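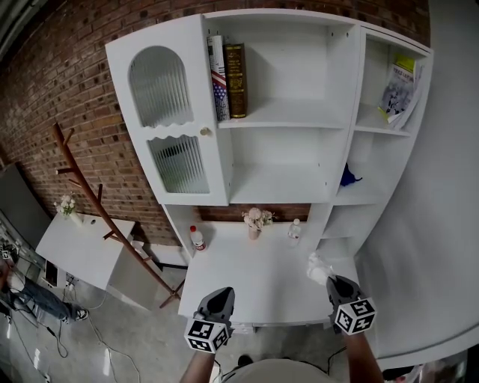

What does Vovent do?
We prepare print files for small firms: letterheads, labels, folded brochures and signs. Layout, color conversion and proofing are done in our Gosau office.

Vovent took over the prepress work of Tikkanen in December and kept its file archive. We now maintain artwork for 305 clients. Each job gets 2 proofs, one on screen and one on paper. Approved files are stored in Jastusel, our job database, with the ink profile and paper stock noted. 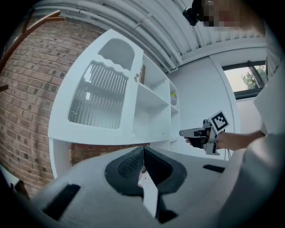

Gripper body and fingers, close view.

Standard turnaround is 48 hours from receipt of final text. Rush work is quoted separately.

Page updated Jun 16, 2021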